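Keeping the Rornbridge cell in line

Wálter Pacheco has looked after the single-arm cell at Rornbridge since it was commissioned, and for the past two years he has also kept its simulated copy. Every change to the cell is tried in the copy first. We spoke to him on 9th June, during the spring service, which had been put off from April while the shop waited on a wrist seal.

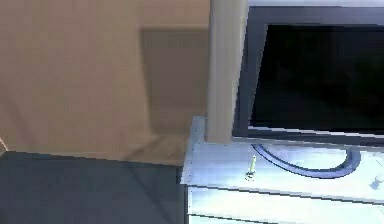
The work starts with the base frame. Pacheco checks the four anchor bolts with a torque wrench, then jogs the arm to its reference pose and compares the joint readings with the last set. "If joint two has moved, I look at the belt before I touch the numbers," he said. "People re-zero it straight away and then they've hidden the fault."

The arm has run 2380 hours. Grease goes into the wrist every 200 hours and the filter on the controller fan is changed at the same time. The supplier, Clasov, allows a longer interval for the filter, but the shop next door cuts fibreboard and the dust gets in.

Once the hardware is signed off, he turns to the model. Cabinet heights, mounting offsets and joint limits are kept in one file, and he enters the measured values by hand. Nelly Bermúdez, who writes the motion programs, then replays the standard paths against it.

"I run 100 cycles and look at clearance," Bermúdez said. "Anything under 13 millimetres gets flagged and I move the waypoint. I don't slow the arm down to fix a clearance problem. It will still hit, only later."

Cables are the hard part. A modelled cable keeps whatever shape it was given, and a real one creeps each time somebody leans over the cabinet. Bermúdez treats the whole area of a loop as a no-go zone at low height. Pacheco would like every cable clipped down. They have not settled it.

Asked what goes wrong most often, Pacheco named the tool flange. The locating pin wears on one side and the gripper sits slightly rotated. "You see it in the pick first. The part comes up crooked, and everybody blames the program." He keeps spare pins from Yupanqui in the controller door and measures the old one before throwing it out.

A second cell, at Brurkow, is to get the same file layout this year. Bermúdez has asked for the joint readings to be logged at every start-up there. At Rornbridge they are still written on a sheet taped inside the door.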